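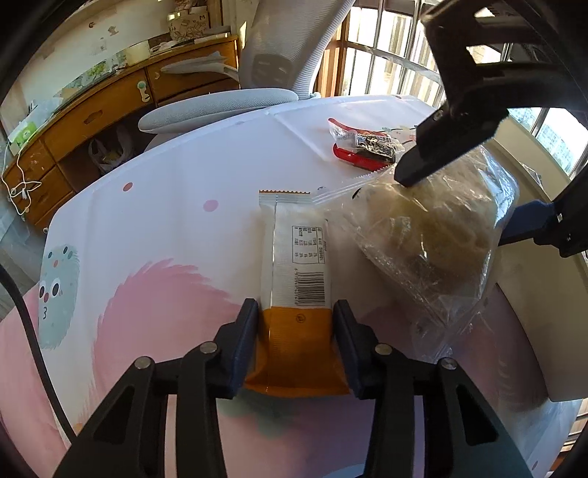

Snack packet, white and orange, on the table with the cartoons.

Flarevero: a word list of snack complaints

Version 2, last touched March 3, 2024. Older versions are best forgotten.

What it is

Flarevero is a plain text file of 1098 short complaints about packaged snacks, each tagged with what the person was cross about. They were typed into the feedback form of Henao, a small online grocer that shut its snack section in May and let us keep the grumbling.

Columns

id: a number. Gaps are normal.
text: the complaint, spelling left as found.
mood: cross, very cross, or polite (British for very cross).
topic: stale, crushed, too small, wrong flavour, other.

Of these, 358 are tagged "too small". Another 51 are tagged "other", mostly people asking after a parcel of socks.
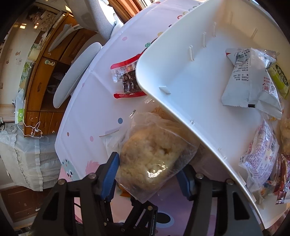 Can I use the mood column to train a classifier?
You can, but two of us did the tagging and we fell out over "polite", so expect that label to wobble.

Known problems

Capital letters were lost when the file went through Druker, our export script, and then partly put back by hand. Rows ending in a comma are meant to end in a comma. The word "crisps" has been changed to "chips" in a few places by someone who has been spoken to.

Licence

Do what you like with it, but keep the name. If you build something, put a link in the Hadunano folder with the others. There is one other.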